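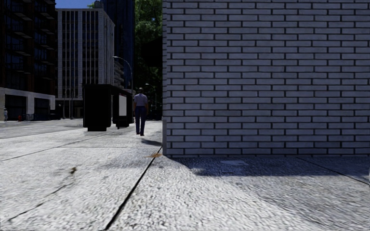
A comment left on the last handout asked why we spend so long in simulation when the Potatia cart is sitting in the lab with charged batteries, and whether a policy that works in Trostar tells us anything about a real sidewalk. The same comment said the first weeks felt like a video game class. It's a fair complaint, and these notes start there before going on to the perception lab.

## Simulation and the cart

Trostar gives you two things the cart can't. You can run the same episode again with one thing changed, and you get ground truth for every pixel. If the planner clips a wall at the end of an episode, you can reload the state from before the turn, change the inflation radius, and run it again with the same pedestrian on the same path. On the real sidewalk outside the Woldemariam building, the pedestrian has gone home.

What it doesn't give you is a guarantee. Teams last year tuned their ground segmentation until it scored very well in simulation, then took the cart outside and found that it braked for wet leaves. There were no wet leaves in the training scenes. The numbers you report from Trostar describe Trostar. Write them up that way.

You will get time on the cart. Each team has a slot after the planner lab, and a team needs a passing simulation log to use it. The log has to come from the Rarkham map with pedestrians turned on.

## The Rarkham map

Rarkham is the city map we use for the rest of the term. It has wide concrete sidewalks, roads alongside, and buildings that come right up to the walkway. Compared with the parking lot map from the first labs, it is harder in the following ways.

**Seams in the paving.** The slabs are large and coarse, and the joints between them are dark. Some run parallel to the curb and some cut across the direction of travel. An edge detector with the default thresholds will pick up a joint as strongly as it picks up the curb. If your lane-keeping code from Lab 3 looks for the strongest long line on the left side of the image, expect it to lock onto a seam sooner or later.

**Shadows.** A tall wall can put a band of shadow over the part of the sidewalk you want to drive on. The shadow edge is a long boundary with a large brightness change and no height change. A person's shadow is a smaller version of the same problem, and it moves.

**Blind corners.** When a wall fills one side of the view, the camera has no information about what is behind it. Your occupancy grid should mark those cells as unknown. A surprising number of submissions mark them as free, which happens when the grid is initialized to zero and zero also means free. Check this first if your planner takes corners tightly.

**Brick.** Running-bond brick is a repeating texture. Stereo matching along a row of bricks has many nearly equal candidates, and the disparity map comes out with holes or with patches at the wrong depth. We will come back to this below.

**Dark objects.** A black bus shelter has very little texture for the matcher to use. A white panel on it will match well along its edges, so you may see a depth map where a panel hangs in space and the shelter around it is missing.

## Labels

Trostar exports a semantic label image with each color frame. For this lab we merge the labels into a short set:

| Label | Includes | Planner treats as |
|---|---|---|
| walk | sidewalk slabs, joints, covers, stains | drivable |
| road | asphalt | not drivable |
| curb | curb edge | not drivable |
| static | walls, shelters, lamps, hydrants, trees | obstacle |
| person | pedestrians at any distance | moving obstacle |
| other | sky, anything unlabeled | ignored |

Flat marks on the ground belong to walk. A lighter patch that looks like a utility cover or a repair is still walk. So is a stain, and so is a shadow. If your classifier has a shadow class from an earlier lab, merge it into whatever surface the shadow falls on before you score.

Small and far objects are where most teams lose points. In the view at the top of these notes there is a man on the sidewalk ahead, and there is also a small pedestrian on the far side of the road near the left edge. Both are person. The second one won't affect the path for some time, but the label has to be right, and the tracker needs early observations to get a usable velocity. The same goes for the red hydrant on the far sidewalk, which is static.

## Depth from stereo

The cart and the simulated cart use the same stereo pair model. Recall that depth is the focal length times the baseline, divided by disparity:

`Z = f * B / d`

Depth error grows with the square of the distance. An error of one pixel in disparity is minor close to the cart and large at the far end of the block. Don't set a single error tolerance for the whole image. Use the distance-dependent tolerance in `eval_depth`, which is already in the starter code.

For repeating texture, try these in order:

1. Increase the block size of the matcher. It helps on brick up to a point, then it begins to smear the edges of thin objects. Lamp poles go first.
2. Turn on the uniqueness check. Matches with a close second candidate are dropped, and you get holes in place of wrong depths. The planner handles holes better.
3. Fit a plane to the wall using the points that survived, and fill from the plane. Only do it for regions labeled static with enough good points. The starter code has a function for the fit.

Do not fill holes on anything labeled person.

## Following a pedestrian

A common case on this map is a pedestrian ahead of the cart, walking in the same direction. The easy behavior is to match speed and stay behind. The tempting behavior is to pass. Passing needs clear width on one side, and the width has to stay clear for the length of the maneuver, including whatever comes out from behind a corner.

The rules for the lab are:

- Keep at least 2 meters behind a pedestrian when following.
- Do not pass next to a region marked unknown.
- Do not leave the sidewalk to pass, even if the road is empty.
- If the tracker loses the pedestrian, hold the last estimate and slow down. Don't drop the track after a single missed detection.

With a shelter standing near the curb on the left and a building corner on the right, the gap can look generous in the image and still fail the second rule. Most teams end up following until they are past the corner. It costs time in the episode, and the scoring allows for it.

Extrapolate the pedestrian with constant velocity for this lab. The person's facing direction is available in the ground truth, but your code may not read it. We check for this in the import list - it's an automatic resubmission.

## Lab procedure

1. Pull the new branch and run the setup script. If you're on a lab machine in Woldemariam, the Rarkham assets are already on the shared drive. Don't download them again into your home folder, you will hit your quota.
2. Start Trostar with the `rarkham_walk` config. Confirm that the color, depth and label windows all update.
3. Record an episode of 60 seconds with the baseline planner. Keep the log.
4. Run your segmentation on the log offline. Save the confusion matrix.
5. Run stereo on the log with the default settings, then with your own. Save both depth error plots.
6. Turn on your planner and run the evaluation set. All of the episodes use the same map with different start points, sun angles and pedestrians.

The evaluation set is slow on the older machines. Start it before you write anything up.

A passing log needs a score of 70 and no collisions. A collision with a person ends the episode at zero, a collision with anything static ends it at half of what you had. Getting stuck is allowed but you stop earning points.

## Known problems

- The label image is sometimes one step behind the color image after a reset. Throw away the first few images of each episode.
- Changing the sun angle while an episode is running leaves the old shadows in place until the next reset. Set it in the config.
- The ground texture looks grainy and a little soft close to the camera. Feature matching there is poor. The cart's bumper sensor covers part of this area, so mask the bottom strip of the image before stereo.
- Trostar will crash if the log folder has a space in its name.

## What to hand in

One PDF per team, 6 pages at most, plus the log folder. The PDF needs the confusion matrix, the depth plots, and a short account of at least one failure. Pick a failure you understand. Give the time in the log where it starts, say which part of the system produced the first wrong output, and show what happened downstream. Tables of scores without any explanation got low marks last time.

State your matcher settings in full. If you changed the starter code outside the marked sections, list the changes.

Submissions close Tuesday at noon. The sign-up sheet for cart slots is posted on the lab door after the logs have been checked, and teams still waiting on a resubmission can sign up for the second round.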